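Tenants' group questions Trivport plan to swap taps in 200 homes

September
For immediate release

The Naylor Road Tenants' Group has today asked Trivport Homes to hold back its plan to replace kitchen and bathroom taps in 200 homes until it can show that the new ones will save anybody any money.

Trivport says the change will cut water bills and put an end to drips. The group has read the papers sent to tenants and can find very little in them to back up either promise.

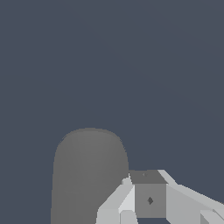
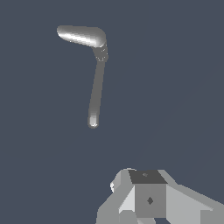
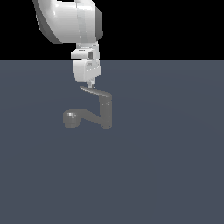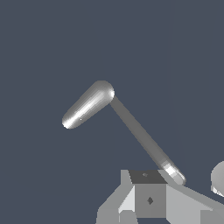

What tenants have been told

A leaflet put through doors last month says that the Stindex tap range will "transform water use in the home". It does not say how much water the present taps use, how much the new ones would use, or who did the measuring. When the group asked, it was sent the same leaflet again with a covering letter.

Ruth Wragg, who chairs the group, said: "We are not against new taps. Mine has dripped since the spring and I would love a new one. But we were told the last boilers would pay for themselves, and I am still waiting for that to show up on a bill. If there are figures behind this, let us see them before the work starts."

The only trial the group has been told of took place in 11 flats at Telico Court and ran for seven weeks. Four of those flats stood empty for part of that time. Trivport has not said whether the empty flats were left out of its sums, and an empty flat will of course use less water whatever is fitted to the sink.

Malcolm Treloar, a retired plumber and a member of the group, said: "Most of the drips I have looked at on this estate need a washer. That is a small job and a cheap part. I would want a very good reason to rip out a sound tap, and I have not been given one – only a leaflet."

Who pays

Trivport has said there will be "no direct cost" to tenants. The group wants to know what the word "direct" is doing there. Service charges went up after the new entry doors were fitted, and those were also described as free.

There is also the matter of homes without a water meter. Tenants in these homes pay a set amount however much they use, so a slower tap saves them nothing on that part of the bill. The leaflet does not mention meters at all.

What the group is asking for

The full results of the Telico Court trial, with the empty flats marked.
The price of each tap, fitted, next to the price of a repair.
A written promise that service charges will not rise to cover the work.
A right for any tenant to say no and keep the tap they have.
A public meeting with Trivport staff, held at 7 in the evening so that people who work can come.

Jin-sol Ahn, the group's secretary, wrote to Trivport with these points and has had an automatic reply. The group will print any full answer in its newsletter, at whatever length Trivport likes.

Contact

Jin-sol Ahn, Secretary, Naylor Road Tenants' Group. Ruth Wragg and Malcolm Treloar can both be interviewed, mornings preferred.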